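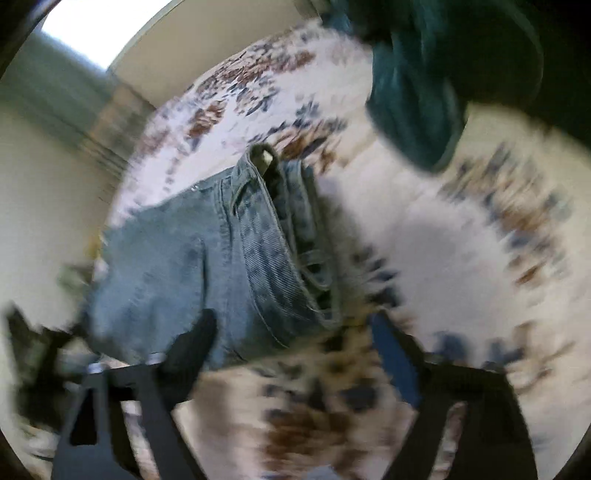

Page modifiée en juin

Pince à main Prillura : réglage et entretien

À quelle fréquence faut-il nettoyer les patins ?
Toutes les 20 prises de textile épais, et à chaque changement de matière. Chiffon non pelucheux, un peu d'alcool isopropylique, puis on laisse sécher doigts ouverts. Pas de solvant sur les patins bleus.

Un doigt se ferme plus tard que l'autre. Que faire ?
Regardez d'abord les vis de pivot. Si l'une d'elles a pris du jeu, resserrez-la d'un quart de tour et refaites un cycle à vide. Si l'écart persiste, remplacez la biellette — référence 141 au catalogue Valcárcel.

La pince glisse sur le denim plié.
Approchez les doigts par le bord du pli, patins bien parallèles au tissu. Une ceinture de jean est beaucoup plus épaisse que le reste : réglez l'ouverture sur elle.

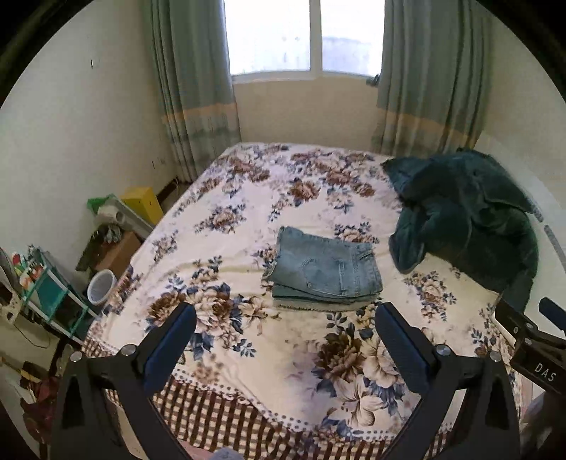
Doigts ouverts devant une pile de jeans pliés, patins bleus face à face.

Peut-on travailler sur un lit ?
Oui. Le support est souple, donc on réduit la force de serrage au niveau 6 et on descend plus lentement. Le niveau 22 est réservé aux plans durs.

L'image est floue pendant les déplacements.
Ralentissez le poignet avant la prise. Nettoyez aussi l'objectif, avec un chiffon différent de celui des patins.

Où commander les pièces ?
Chez Pilau pour les patins et la visserie, chez Valcárcel pour les biellettes. L'atelier de Skistberg ne fait que les réparations — joindre la fiche d'entretien à l'envoi.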